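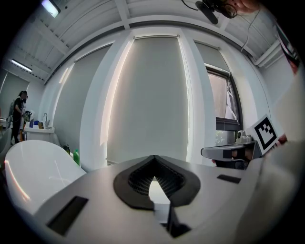
A member of the Maglaya branch wrote that the reading room there had been without its bound newspapers since February, and asked whether the other branches were expected to send theirs away as well before the new catalog opened. The full message is quoted at the foot of this reply. As the same question has reached the Records Office from Drultlow and Flinavow, the answer is given to the whole list.

No branch is required to send bound newspapers to the central store. The instruction circulated in February applied only to volumes whose spines had failed or whose pages could no longer be turned without loss. Maglaya had 78 such volumes, which was a larger share of its holdings than at any other branch, and all of them were moved together so that they could be listed in one sequence. Of these, 49 have been listed and boxed. They may be consulted at the central store by appointment, and requests should give the newspaper title, the year, and the box number if it is known.

The remaining volumes are still being checked against the old card index. The index was typed over many years by different hands, and the dates on the cards do not always agree with the dates on the issues. Where the two differ, the date printed on the issue will be used, and the card date will be kept in the notes field. Branches holding duplicate cards are asked to keep them until the check is finished. Please do not correct the cards in pencil. Several sets have come in with corrections that cannot now be told apart from the original entries.

With regard to the new catalog, the Tralano edition will open with the newspaper records only. Parish maps, school registers and the photograph collection will follow in that order. The school registers contain personal details and will be listed by school and year, without names, for any volume less than 100 years old. Readers who need a name search in a later register should write to the Records Office and state their relationship to the person concerned.

The member also asked about shelf marks. Existing marks remain valid. A volume that has been boxed receives a second mark beginning with the letter N, and both will be searchable. Footnotes in work already published do not need to be changed. Authors preparing new work are asked to cite the N mark first and the old mark in parentheses.

Loans between branches stay suspended for bound volumes of any kind. Loose issues and copies may be sent as before, flat, with a board on each side. Flinavow has some 900 loose issues that are not in any index, and a separate message will be sent about sorting them.

Records Office

On August 30, 2020, a member of the Maglaya branch wrote:

> To the list,
>
> Our reading room has had no bound newspapers since
> February. We were told they had gone to be listed, but
> we have not received a list, and two readers have had to
> put off their work on the canal company.
>
> Are the other branches to lose theirs too before the
> catalog opens? If so, could we have some notice?
>
> I would also like to know whether the old shelf marks
> will still be good. I have a chapter in proof with 37
> footnotes to these volumes and would rather not change
> them twice.
>
> With thanks,
> Maglaya branch

To leave this list, send a blank message to the list address with the word "remove" in the subject line. Messages are archived and can be read by all members.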